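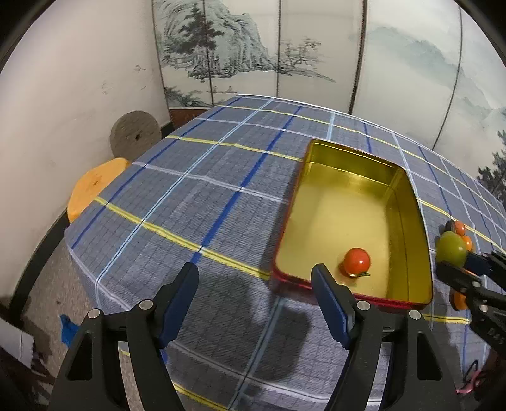 Mekonnen은 초안을 읽고 연습 물건은 처음부터 여러 가지를 섞어 쓰는 것이 좋다고 의견을 보냈습니다. 한 종류만 잡으면 손이 그 크기에만 익숙해진다는 이유였습니다. 저도 그 의견에 동의하여 4장의 순서를 고쳤습니다.

4. 손잡이형 그리퍼의 첫 연습 (Clotmont 공동작업실용, 2022년 7월 23일 고침)

준비
1) 조립이 끝난 그리퍼의 손가락을 끝까지 벌립니다. 좌우가 똑같이 움직이는지 봅니다.
2) 핀과 나사를 손으로 만져 봅니다. 흔들리는 것은 다시 조입니다.
3) 패드의 면을 마른 천으로 닦습니다.
4) 케이블은 팔꿈치에 걸리지 않게 몸 바깥쪽으로 보냅니다.

주의: 손가락 사이에 다른 사람의 손이 있을 때에는 절대로 닫지 마십시오.
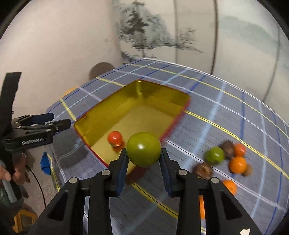

잡기와 옮기기
5) 닫는 속도는 천천히 합니다. 저는 처음에 너무 빨리 닫아서 물건을 여러 번 놓쳤습니다. 물건이 패드의 가운데에 오면 멈추고, 그 다음에 조금만 더 힘을 줍니다. 들어 올린 후에는 초록 사과처럼 통의 가까운 테두리 바로 위에 오는 높이를 기억해 두십시오. 이보다 낮으면 테두리에 부딪치기 쉽습니다. 먼저 넣은 작은 빨간 토마토가 왼쪽에 있으면, 다음 물건은 그 오른쪽의 빈 바닥에 놓습니다.
6) 손가락을 벌리고, 똑바로 위로 뺍니다.
7) 같은 동작을 10번 합니다. 그리퍼 2대를 쓰는 경우에는 한 대씩 차례로 움직입니다.

참고: 한 번의 연습은 최대 102분까지로 합니다. 손목이 아프면 시간이 남아도 그만하십시오.

주의: 닫을 때 딱딱 소리가 나면 힘을 더 주지 말고 2)번으로 돌아갑니다. 그래도 소리가 나면 5장의 "Asano 링크 교환"을 보십시오. Walton 보관함에 예비 핀이 있습니다. 핀을 꺼낸 사람은 장부에 날짜를 적어 주십시오.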